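Doltdale Linen Exchange to Move to Larger Site on Kazmi Street
November
By Haris Ghumman

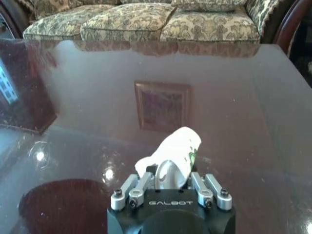
Who may use the exchange? Any resident of Doltdale may collect clean sheets, towels and table linen free of charge, and no proof of income is required.

The Doltdale Linen Exchange will move next month from the basement of the Ernon Library to a ground-floor unit on Kazmi Street, the town's Office of Community Services announced. The new unit has a street entrance, a ramp and 2 laundry rooms, and will open at 10 a.m. on weekdays.

The exchange accepts used household linen from residents, hotels and care homes. Items are washed, sorted by size and placed on open shelves. Over 3,000 pieces were given out in the past year, according to the office, with bath towels and single sheets in greatest demand.

"The basement served us well, but many older residents could not manage the stairs," said Shazia Bhutto, director of community services. "Requests for home delivery rose to 56 last winter – far more than our one van could handle."

Under the new lease, the town will pay the rent for the first year. The Fimutby Hotel has agreed to donate retired bed linen each month, and 25 households are already registered for regular collection.

Talha Magsi, who manages the exchange, asked donors to wash items before bringing them in and to keep sets together where possible. Worn cotton is accepted and will be cut into cleaning cloths. Pillows, quilts and electric blankets cannot be taken.

The library site will continue to accept donations until the end of the month. Residents who need linen during the move may leave a request at the library's front desk.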